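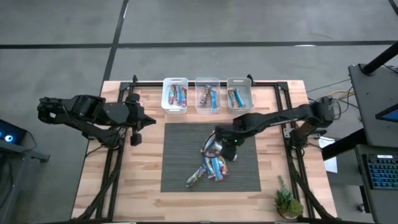 Workshop > Equipment > Benches > Gelmont two-arm bench

Gelmont two-arm bench

6 February 2019, by Matvii Palamarchuk

The Gelmont is our own build and it's now on the booking list, so any Didthorpe member who has done the induction can have a go on it. I'm very pleased with it! It started as a tabletop and a pair of arms with nowhere to live, and it has ended up as the bench I'd have wanted at home if I had the floor space (I don't, and I've measured).

The idea is simple enough. An arm on each side of a butcher-block table, facing one another across the work, with a mat in the middle and bins along the far edge. You put things on the mat, the arms pick them up and drop them where they belong. The job we keep going back to is wrapped snack bars out of a heap and into the bins. It sounds like nothing until you try it. Wrappers crinkle, they slide over each other, the shiny ones look different every time somebody walks past the lights, and a bar lying half under another one is a proper little puzzle. Great fun, and you learn more from an evening of it than from weeks of stacking cubes.

What's on the bench

Arms: a pair of Tarnon arms, both black, each with a gripper. The bases fasten to the side rails and not to the wood, so the top can be sanded or swapped without disturbing them.

Frame: black metal rails down both sides and across the back, with corner plates at the rear. The side rails splay outwards towards the front. The rail set is a Yatsenko one that we cut down and re-drilled, and the corner plates took longer than everything else put together. If you're copying this, clamp the whole frame up and check the diagonals before you tighten a single bolt.

Mat: dark grey and ribbed. I was against the ribs at first and I was wrong. Things stay where they're put, and the grippers can get under an edge much more easily than they can on bare wood.

Bins: one opaque white, one clear, one grey and see-through. Please keep the mixture. Clear plastic is harder work for the software and that's half the interest.

Cables: a thick bundle for each arm, brought over the rails towards the near corners. Leave some slack at the elbows. The first version had them pulled tight and neat and I snapped a connector in the first week.

Carrying on from that, the elbows swing well outside the table when the arms fold, so don't park a stool there or lean in from the side while it's powered.

Running it

The workstation stands beside the right-hand arm. Start it before the arms, log in under the workshop account and wait for both arms to report ready. Park them at either side before you reach over the mat. Saved runs go in your own folder, up to 1,000 each, after which it starts overwriting the oldest. We've logged over 800 picks on the snack bar job so far and I've enjoyed going through the bad ones nearly as much as the good ones.

Bring your own objects by all means! Keep them light, dry and unbreakable. Soft packets, pegs, sponges and socks are all good. Nothing with a blade, and no open food on the mat.

Booking

Sessions are 2 hours and the induction takes 15 minutes. One person drives, and a friend can watch from the front of the table. The plant on the corner is mine, so move it if you need the room and put it back when you've finished.

Still to do: softer fingertips for the grippers, and a second mat in a paler colour to see whether dark wrappers get any easier. I'm hoping to have both fitted by April. Drawings for the frame, including my wrong ones, are in the folder under the bench list.

Get the Didthorpe workshop newsletter: new equipment, inductions and open evenings. Enter your email address to sign up. You can unsubscribe at any time.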